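Vikeck 2 review: episode trimming and labeling for gripper data

I have been using Vikeck 2 for two months to clean up demonstration data before training. It replaced a folder of Python scripts that had grown over a couple of years and that only I could run. The short version is that it is good at finding where a grasp starts and ends, decent at catching bad episodes, and slow at export.

What it does

Vikeck is a desktop program from Wilano. You point it at a folder of recorded episodes (video plus gripper width plus pose) and it builds a timeline for each one. It proposes cut points, flags episodes it thinks are broken, and lets you attach labels to stretches of time. It does not train anything and it does not run on the robot. If you want a planner or a controller, this is the wrong product.

Setup

Installing it took one evening. The importer reads our format without a converter, but it wanted every clock in the same unit, and two of our older recorders log in milliseconds. There is a setting for that, three menus deep. Once I found it, the import ran clean.

My test set was 3,516 episodes of laundry handling, all wrist view. Cloth is a hard case for this kind of tool. A mug is either in the fingers or it isn't, and the width signal tells you so. With thin fabric the fingers close almost all the way whether they caught anything or not.

Grasp detection

The old scripts used a width threshold and got fabric wrong all the time. Vikeck combines width with the image between the fingertips, and the difference is large. Small pinches are where I expected it to fail, and it mostly held up.
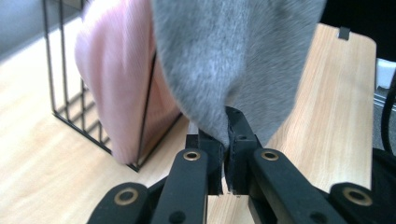 Gray plush fabric pinched at its lowest point. The gap between the fingers stays narrow, so width alone says very little.

I checked 1,300 of the proposed grasp starts by hand. Vikeck was off by more than a few frames on 78 of them. Most of the misses were on dark cloth against dark fingers, where I have trouble picking the frame myself. The misses also tended to be late instead of early, and I would rather have that for training, as an early label teaches the policy to lift before it has hold of anything.

You can drag a cut point with the mouse or nudge it with the arrow keys. The keys are faster. Undo works across episodes, which saved me once when I had the wrong batch selected.

Open-gripper segments

The program sorts time with nothing in the fingers into "approach," "retreat" and "idle." Approach and retreat are reliable if your pose data is good. Idle is less so. It treats any slow motion as idle by default, and careful demonstrators move slowly near cloth. Raise the time limit in the segment settings before your first pass or you will lose useful approach frames.

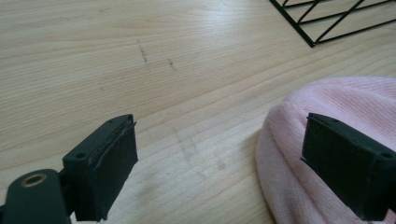 Fingers open with nothing between them, pink ribbed knit at the right. Frames like this can land in either "approach" or "idle" at the default settings.

A preview of the idle cuts before they are applied would fix this. Right now you apply them, scroll through, and undo if you don't like what you see.

Labels and review

Labels are plain text with optional colors. There is a shared label list, so two people don't end up with "sock" and "socks." Lorraine Stockdale did the second pass on our set and liked the review queue more than anything else in the program. It puts the least certain episodes first, and she could stop when the flags turned into non-issues. She did not like that comments can't be searched. Neither do I.

Export

Export is the weak part. It writes one episode at a time and the full set took all of Sunday afternoon. It also rewrites everything when you change a single label. Botow, which I used at my last job, has a clumsier timeline but only writes what changed. Whitlock exports quickly too, though it has no grasp detection to speak of.

Support

I sent in two bug reports. The clock unit question got a useful answer the next day. The other, a crash when an episode has no pose file, is still open. The workaround is to move those episodes out of the folder before importing.

Who should buy it

If you work with rigid objects and your width threshold already does the job, you can skip this. For cloth, bags, cables and other soft things, the grasp detection is worth paying for. I have renewed our license and kept one of the old scripts around for exports.

Score: 8 out of 10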